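Course handout 8: notes on the demonstration visit to Ulmont

Read before the lab session. Section references are to the Kragh reader. Elias Khalaf led the visit and most of the numbers below come from his talk at the start; errors in the notes are mine.

## 1. What was demonstrated

The Ulmont group collects manipulation data with hand-held grippers. The operator carries one gripper in each hand and does the task directly, with no arm attached. Each gripper has a two-finger jaw and carries printed square markers. The policy trained on this data is meant to run later on a fixed two-arm station, which the group calls Praden. Praden was not part of the visit.

The task family shown was household surface work: wiping, holding and moving kitchen objects on a white tabletop. Khalaf gave the size of the current set as 488 episodes, collected over 14 sessions in July.

## 2. Deformable objects

Cloth is the harder half of the task. A rigid object has a pose with six numbers. A cloth held at one point has no compact state, and the part outside the jaws hangs according to gravity, fold history and whatever it touches. The operator deals with this without thinking about it. The policy has to recover it from images.

Points to note for the problem set:

- The grasp location on the cloth is not controlled between episodes.
- Contact between cloth and object is made by the free part of the cloth as well as by the part in the jaws.
- The cloth can hide the surface being wiped, and with it the contact itself.

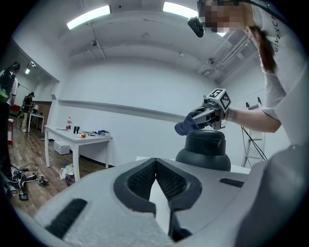
Ziad Boutros objected that the third point is overstated. In his view occlusion matters less than the lack of a force signal, and a policy with a clear view of the cloth would still press too hard or too lightly. Khalaf agreed that force is missing from the present recordings. He thought the two problems could not be separated with the data in hand, and left it there. Question 3 on the problem set asks you to propose an experiment that would separate them.

## 3. Two-handed coordination

Wiping a light object with one hand pushes it across the table. The usual solution is to assign one gripper to hold and the other to wipe. The roles may swap during an episode, and in the Tolanari annotation scheme a swap starts a new segment. The scheme has eight segment labels; learn the names, as they are used without explanation in handout 9.

Three quantities are of interest:

1. Relative pose of the two grippers. This can be computed without reference to the table.
2. Pose of each gripper in the table coordinate system. Drift enters here.
3. Jaw opening of each gripper over time.

For most of the course we use (1) and (3). Absolute pose is needed only when the goal is a location on the table, for example when an object must be returned to its starting place. 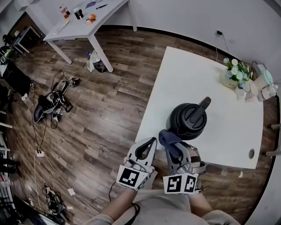 Relative pose has a further advantage when the recordings are transferred to a station with a different base height, as the offset drops out. It does not remove the reach problem. A person can lean or take a step, and a fixed arm can do neither. Episodes in which the operator moved their feet should be checked against the Praden workspace limits before use (reader, section 8).

## 4. Preparation for the lab

Bring a laptop with the Tolanari viewer installed. Work in pairs. Each pair segments one wiping episode by hand, then compares boundaries with another pair working on the same episode. Disagreements at role swaps are expected and should be recorded with the frame index. Do not average them.

Submit the segment file and one page of comments. Plots are optional. Late files go to Elias Khalaf directly.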